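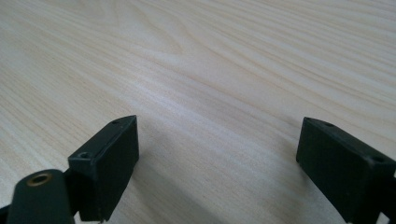 Writing for Local Papers, Unit 6: The Obituary
Instructor: Omolara Iyamu
Handout for Feb 8, 2019

Terms

Death notice: a short paid item giving name, age, date of death and service times. The family or the funeral home writes it.
Obituary: a longer account of the life. It may be paid or written by staff. Most small papers now run both in the same column, so readers rarely see the difference.
Survivors: living relatives, named in a set order.
Predeceased by: relatives who died first. "Preceded in death by" means the same thing.

Usual order

1. Full name, with any nickname in quotation marks, age, town, date of death
2. Birth, parents, where the person grew up
3. School, service, work
4. Marriage and children
5. Interests, clubs, faith
6. Survivors, then those who died first
7. Service, burial, where to send gifts

Item 5 is where most of the life is, and it is usually the weakest part of a first draft. "She loved gardening" could be anyone. Ask what she grew and who got the extra tomatoes.

Survivors

Spouse first, then children by age, grandchildren, parents, brothers and sisters. A child's spouse goes in parentheses after the child's name. Stepchildren are listed the way the family asks. Former spouses are left out unless the family wants them in. Read the list back to the person who gave it to you and spell every name out loud.
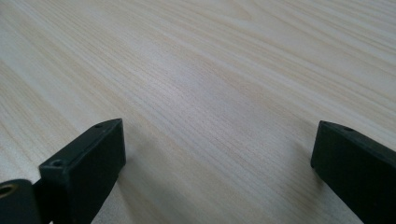 Pale tabletop with a fine, straight grain.

Checking

Call the funeral home even when the notice came by email. Work out the age from the birth date yourself – families get this wrong more often than you would expect. Do not give a cause of death unless the family has agreed to it. "Died" is always acceptable. "Passed away" is fine in a paid notice if the family wrote it.

Length

The class limit is 203 words for the first draft and 95 for the short version. Cut adjectives before you cut names.

Practice

Use the notes on Haiyan Cui, age 99, of Broltcombe, a retired bus driver who coached youth softball for 19 seasons. The notes leave out her parents' names and give two different towns for her birth. Write down the questions you would ask her daughter before you start writing.

Partners: Tahira Bajwa with Fathima Mollah. Sulastri Nasution will work with me this time. Bring both versions to the next class, double-spaced, with your list of questions stapled on top.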